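Okay, long thread, because I finally got my Saturday with the two-arm setup and I have things to say about teaching a robot to put mugs on a rack. 🧵

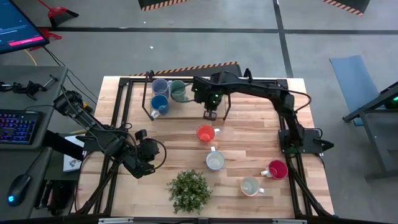 Some background for new folks. I've been learning teleoperation for a few months now, mostly evenings, mostly by messing up. You hold a pair of leader handles, the arms at the table copy what your hands do, and the whole thing gets recorded so a policy can learn from it later. That's the entire idea and I still think it's the coolest thing ever.

---

The task is mugs to rack. Sounds like something a toddler could do! And a toddler would crush me at it, frankly, at least on speed. My first clean run with all seven mugs took so long my tea went cold.

---

The handles are the thing I want to talk about first. They stick out from the side of each mug, so every mug has a direction, and the direction changes what a good grasp is. Handle toward the rack? Different approach. Handle toward you? Different again. If you scatter them properly, you can't run on autopilot for even one mug.

---

Khurram Paracha taught me the trick that helped most: pick your grasp before you move. Hands still, look at the mug, decide which side of the rim you're going for, then go. I used to drive the arm over and figure it out while hovering. The recording keeps all that dithering, and guess what the policy learns? Dithering. Beautifully reproduced, my exact little wobble.

---

Second thing he taught me: come down straight. I love a swoopy diagonal approach, it feels so natural in your hand. But on a diagonal the fingertip catches the rim and the mug scoots away. Get above it, stop for a beat, go down. Boring and very reliable.

---

Let's talk about two arms! I assumed two would be twice as fast. Ha. My brain runs one arm at a time and the other one just sort of hangs out over the wood waiting for instructions. For this task that's fine. You let the near arm do its side, park it well clear of everything, and then bring in the other.

---

"Park it well clear" deserves its own post. I lost 5 episodes in one afternoon because I parked an arm right where the other one needed to pass. No crash, just a bump, but a bump is a bump and those takes went in the bin.

---

Same goes for cables. There's slack looped at the wrists so they can turn, and that slack goes wherever the wrist goes. Reaching across the rack is where I have to watch it. A cable brushing over a mug you already placed can nudge it, and you won't feel a thing through the handles. You have to look.

---

Which brings me to the plant. We keep a leafy plant out there with the mugs and I adore it. It's the "please do not touch" object. Every reset it goes someplace new near the work, and the demo has to go around it. I was so careful the first week that my paths looked like I was avoiding a bonfire. Atif Abbasi watched a playback and told me to give it a hand's width and relax.

---

He was right, too. When I looked at my early takes side by side with later ones, the early arms were swinging out half a table for no reason. A policy trained on that is going to swing out half a table for no reason.

---

Somebody asked last time what I do about mug order. I do back row first, then front. If you fill the front of the rack early, you have to lift over those mugs to reach the rear, and that's more height, more time, more chances to clip something. The exception is when a mug is sitting right in front of the rack and blocking your way in. Move that one first and save yourself the grief.

---

Colors! I mix which color goes where every single time. Early on I had this habit (didn't even notice it) of starting with the blue ones. Atif caught it in the logs. If blue always goes first, the model may decide blue *matters*, and then you hand it a different start and it gets confused. So now I roll dice before each reset. Real dice, from a board game.

---

A few numbers for the nerds, from my own notes:

- 2 practice runs before I hit record, every session, no exceptions
- 6 keepers in a row is my personal best
- 2 hours is where my hands start getting sloppy, so I stop there

---

That last one took me forever to accept. I'd push on because the session was going well, and the late takes were always worse. Rushed placements, handles knocking into the rails. Tired hands make tired data. Go eat something.

---

What about mistakes in the middle of a take? Depends! If I miss a grasp, open up, lift, and try again cleanly, I keep it and tag it as a recovery. I think those are gold. The robot is going to miss sometimes, and it needs to have seen what a person does next. If I tip a mug over and spend a whole minute chasing it around the table, delete.

---

We use a little tool called Pyo for the tagging. Keyboard shortcuts for keep, recovery, and toss. I tag right after each take, before resetting anything, while I can still remember what felt off. When I left it for the end of the day I was guessing on half of them.

---

Tiny tip that made me much better: watch the fingertip, not the mug. Your eyes want to stay on the mug. But you already know where the mug is, it isn't going anywhere. The fingertip is the part that's moving and the part you're in charge of.

---

And breathe out on the way down. I know how that sounds. Try it, though — my hands are noticeably steadier.

---

Next up I want to try handoffs, where one arm picks up a mug on its side and passes it across to the other. Khurram says to start with a sponge and work up to ceramics. I will probably listen to him.

---

If you're anywhere near Trandedville and you get a chance to try leader handles at a meetup or an open house, please go do it. Give yourself longer than five minutes, the first five feel like writing with the wrong hand. Then something clicks and you forget the arms aren't yours.

---

Replies are open. I especially want to hear from anyone doing racks or shelves with two arms: do you teach both sides in one session, or split them up? I've been going back and forth on it all week.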